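Bookmaking as a Business: notes for session 7
Ildikó Kocsis, Hustley evening programme
Feb 19, 2023

Right, last time we did the overround and I promised we'd get on to the bit I like best, the quiet months. Bring your margin sheets because we'll be using them again.

Why a book needs a calendar

When I started at De Graaf I was put on the horse racing desk, and I thought the job was all prices. Prices are the fun part (I still love them!) but my manager, Ward Desmet, spent most of his day staring at a wall planner. He wanted to know what customers would be betting on in ten weeks' time. A bookmaker has wages and a data feed to pay for every month, and the bets don't arrive nearly so evenly.

So before anything else, draw up the year. Put in the football season, the big jumps meetings, the tennis, the darts, whatever your customers follow. Then mark the weeks with very little in them. For a football-heavy book the trouble starts in May, when the leagues finish and half your regulars wander off until the new season.

Turnover and margin, again

I know we did this, but people still mix them up in the homework. Turnover is all the money staked. Gross win is what's left after you've paid the winners. If customers stake £1140 on a match and you pay back £1040, your gross win is £100 and your margin is a bit under 9 per cent. A quiet week can have a lovely margin and still not cover the phone bill, so always look at both columns together.
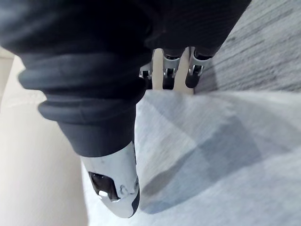 Right hand, thumb pointing down.

Filling the gap

There are a few ways to go about it and they don't all suit the same firm. The obvious one is to offer more sports. It sounds easy, and with a bought-in feed it more or less is, but somebody still has to watch the limits. Small markets are where a well-informed customer can hurt you, especially on lower-league tennis where one person may know far more than your trader does. Start with low maximum stakes and raise them slowly.

Another is to look after the customers who already bet on other things. We'll use Tristcombe as our case for this. It's a small town bookmaker with two shops, and the owner found that 15 of his regulars hardly touched football at all. They were greyhound and cricket people, and they'd been treated as an afterthought for years – no early prices, no markets on the smaller cricket matches. He put both in and most of his summer trade came from that group. Read the full case before the next session, please, and pay attention to the page on staffing, which is better than the rest.

Then there's cutting costs in the slack weeks. Fliltbridge (page 2 of the case pack) went that way and closed early on weekday evenings. I go back and forth on whether it was wise, and I'd love to hear an argument from someone who has worked a shop counter.
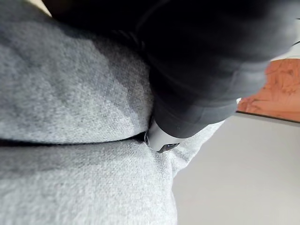 Fingertip at the crease between two light-grey cushions.

A word on free bets

Someone always suggests giving free bets away to get through the summer. Be careful! They cost real money, they pull in people who take the offer and leave, and you have duties to customers who may be struggling. Never aim an offer at a person who has asked for a break or closed an account. We'll do the rules on this properly later in the course, but I want it in your heads now.

For next time

Draw a calendar for a book of your own choosing and shade the quiet weeks. Pick one sport to fill them and write a paragraph on the stake limits you'd set at the start. If you're stuck for a sport, have a go at snooker or cycling. Keep it to one side of paper and send it to me the evening before class so I can read them all with a cup of tea.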